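# Looking after matt table tops and worktops
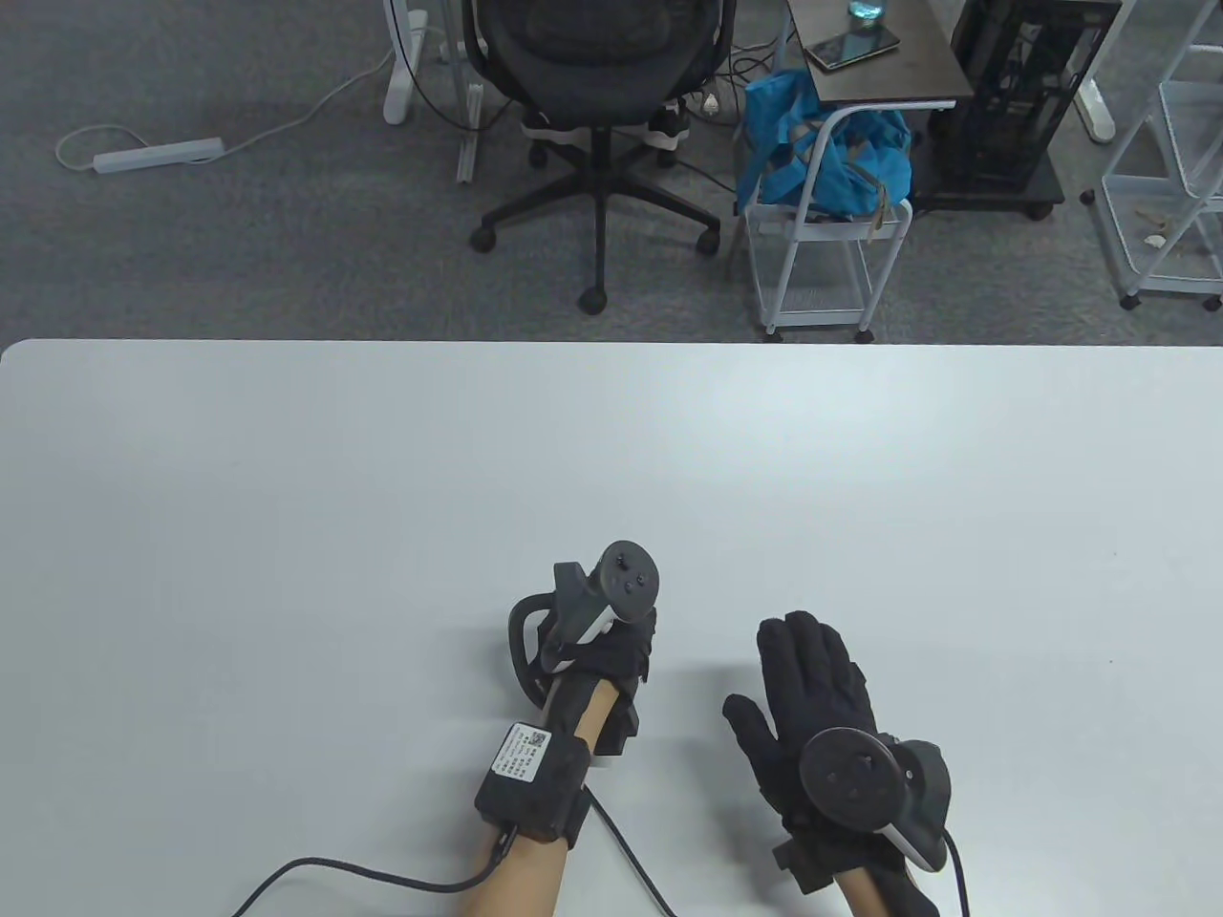 Hikville Shared Workshop, Benches and Surfaces Group

Matt surfaces hide glare and fingerprints better than gloss, but they mark in their own way. Most of the damage we see comes from cleaning: abrasive pads, neat bleach, or polish that leaves a greasy film. The notes below apply to laminate, painted and lacquered tops. Oiled timber and natural stone need different treatment and are covered on their own pages.

## Daily cleaning

Use a microfibre cloth wrung out in warm water with a few drops of washing-up liquid. Wipe in straight, overlapping strokes from the far edge towards you. Rinse the cloth, wipe again with plain water, then dry with a second cloth. Skipping the drying stage is the usual cause of streaks on pale grey and white tops, particularly in hard water areas.

Do not spray cleaner directly on to the surface. Spray the cloth. Liquid that collects along a joint or under an edging strip will swell a chipboard core, and the swelling does not go down when it dries.

## Shiny patches

A shiny patch on a matt top is either residue or wear. To tell them apart, wipe the patch with a cloth dampened with white vinegar and water, one part to four, and dry it. Residue will dull down. Wear will stay shiny, and no product sold for the purpose restores it for more than a few days. Do not use vinegar on stone.

Wear patches form where forearms rest and where equipment is dragged. Felt pads under monitor stands, mixers and small vices slow this down. Check the pads every few months and replace any that have picked up grit.

## Ink, glue and scuffs

- **Ballpoint:** isopropyl alcohol on a cotton bud. Work from the outside of the mark inwards and change the bud as soon as it colours.
- **Label adhesive:** warm the label with a hairdryer on low, peel slowly, then rub off the remainder with a drop of cooking oil. Wash the oil away with washing-up liquid.
- **Black rubber scuffs:** a melamine sponge, used damp, with very light pressure. It is a fine abrasive and will polish a matt finish if you lean on it. Test under the table first.
- **PVA:** soften with a warm wet cloth for ten minutes and lift with a plastic scraper.
- **Superglue:** leave it alone on lacquer. Acetone removes the lacquer before it removes the glue.

## Sanding a repair

This applies to painted tops only. Fill the chip slightly proud with two-part filler and let it cure fully. Level it with 240 grit on a cork block, then 400. Finish at 2,000 grit, used wet, only if the paint is satin; on a true matt paint it leaves a visible halo, so stop at 400 and recoat. Gemma Parsons keeps the grit chart on the inside of the abrasives cupboard door.

## Cables and edges

Run cables off the nearest edge and clip them under the top. A cable pulled repeatedly over the same spot wears a groove in soft lacquer. On rounded edges use adhesive clips with a narrow base, as wide ones lift at the curve.

Loose edging can be re-bonded with contact adhesive. Coat both faces, wait until touch dry, press together and roll firmly. Clean off squeeze-out the same day.

Corrections to Mwende Mollel, or leave a note in the tray by the sink before Tuesday.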